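Home Gardening Basics, Session 6: Feeding Your Soil

Hi everyone! Quick recap from last week, then on to compost. I got a bit carried away with worms (sorry, they're my favorite), so we skipped the part on browns and greens.

Browns are your dry stuff: fallen leaves, straw, torn-up cardboard. Greens are kitchen scraps and fresh grass clippings. I go heavier on the browns, two buckets to one, and my pile at Bandus stays pretty sweet-smelling even in June.
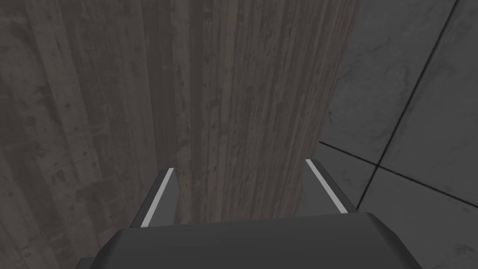

How hot should it get?

A lazy pile sits wherever the weather puts it, and that's fine! If you want a hot one, aim for 55 to 60 degrees Celsius in the middle and turn it when it starts dropping. The Mutbridge plot folks do theirs with a long thermometer and a lot of patience.

Before next time

Squeeze a handful of your compost. A drop or two of water is good, a stream means add leaves. Bring a jar of your own soil too, filled halfway, and we'll do the shake test together.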